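Where do the loose blue plastic bits go in an old desktop tower?

cludovholm_attic
Hello all, I'm having a go at my old desktop, which has sat under the stairs since we moved to Cludovholm. I'd love it back in use by July! I've got the side off and most of the dust out, but I'm nervous about the area near the power supply, and I've no idea whether the blue plastic parts are meant to come out or stay put.

Moussa
Blue usually means you're allowed to touch it. Mine had 2 and they were both drive clips.

skerkitz
What a nice job to be doing (I did my sister's last winter and enjoyed every minute). On a lot of cases the coloured plastic is a latch or a holder, so try it gently and stop if it resists. Switch off, unplug, and leave it 30 minutes before you go near anything. Please don't open the power supply itself, whatever the dust looks like! And mind the thin wires, they do love to catch on things.
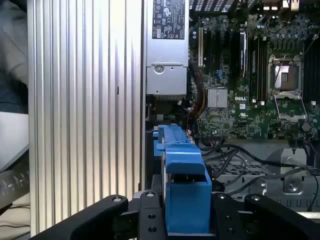
Blue plastic part, with the power supply and the green and yellow wires beyond it

Take a photo of your own wires before moving any, and do let us know how you get on.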